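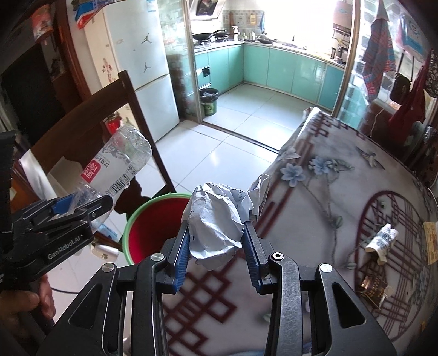

Does a front-opening fridge use more power on a boat than a top-loading icebox?

The door style makes a small difference. Insulation thickness and ventilation behind the compressor make a large one. Thread on the galley refrigeration in Kudo, which I measured before and after tearing it out.

---

Baseline first. The original box was a top-loader built into the corner of the L, port side, against the hull. Air-cooled 12-volt compressor in the locker below. Shunt on the fridge circuit only, boat on her slip at Clukdale, charger off, normal use by two people. Total over the test: 1,582 watt-hours in two days. Too much for a box that size.

---

For anyone converting: divide by nominal voltage to get amp-hours. I prefer watt-hours here. Battery voltage moves around during the day and amp-hour totals hide that.

---

The compressor was running most of the afternoon and well into the evening. Setpoint was reasonable, the thermostat sensor was where it should be, and there was no frost to speak of on the evaporator. That points at heat getting in, or heat not getting out. It was both.

---

Heat getting in: I drilled a test hole in the liner on the hull side and pushed a wire through until it hit fiberglass. About 2 inches of foam. The builder's brochure promised more, and the top and the galley-facing side do have more. The hull side got whatever space was left over.

---

The foam I pulled out of that side was heavy. Poured foam with no vapor barrier takes on water over the years, and once it does it insulates very poorly. If you can squeeze a piece and see water, there's no point adding a layer over it. Take it out.

---

Heat getting out: the compressor locker had one louvered vent, low on the door. No outlet up high. The fan was pulling warm air off the condenser and feeding it straight back in. A thermometer taped to the inside of the locker read far above cabin temperature by mid-afternoon.

---

Easy check before you buy anything: run a day with the locker closed, then a day with the locker door propped open. Same weather, same habits. If the duty cycle drops by a noticeable amount, you have a ventilation problem and the fix is a hole saw and a vent plate.

---

What I did, in order:

1. Opened a high outlet vent at the back of the locker, ducted up behind the dish rack.
2. Cut out the liner and all the old foam.
3. Rebuilt with closed-cell rigid board in staggered layers, seams taped, foil-faced barrier on the warm side.
4. Glassed in a new liner with rounded inside corners.

---

On barrier placement: warm side. Moisture moves toward cold, so the barrier goes on the outside of the foam, between foam and hull or cabinet. A barrier on the inside only will trap water in the insulation. I have seen this done backwards on yard-built boxes.

---

I lost some volume. The finished box is noticeably narrower at the bottom, where the hull curves in. A gallon milk jug still stands up on the shelf and lies down in the bottom. Check this with cardboard before you cut board. I mocked mine up twice.

---

Lid: the old gasket was flat foam tape. Replaced with two gaskets, one at the top edge and one lower on the step. The dead air between them helps. Test with a strip of receipt paper. Close the lid on it and pull. It should drag all the way around.

---

Drain: the old box drained to the bilge through an open hose. Cold air is heavier than warm air, and an open drain at the lowest point lets it leave. I glassed the drain over and sponge the box out now. If you want to keep yours, put a loop in the hose so water sits in it as a trap.

---

Compressor stayed. It is a Hirow, original to the boat, and nothing was wrong with it. Skustwood quoted me for a new unit and a bigger evaporator, plus labor. A bigger compressor on that box would have pulled the temperature down faster and lost it just as fast.

---

Wiring is worth a look while the locker is open. Mine had 3 butt splices in the positive run, one of them green. Voltage drop at the compressor terminals under load was enough to trip the low-voltage cutout some mornings. New run, one size up, no splices, fused at the panel end.

---

Back to the door question. Yes, cold air spills out of a front-opener when you open it. But air holds very little heat compared to the food and the liner. The bigger loss with front doors is a gasket that gets racked when the boat heels and no longer seals flat. Use a positive latch.

---

After numbers: same slip, same shunt, same habits. The compressor now cycles off for long stretches, including in the afternoon. I'm not posting a total yet. The rebuild was done in March and the baseline was taken in warmer water, so the two aren't comparable.

---

Will rerun the full test this month with hull-side water temperature logged alongside. Posted Tuesday, August 8, 2023, with the new shunt data just starting. Questions on foam board thickness or vent sizing, reply to the relevant post so they stay together.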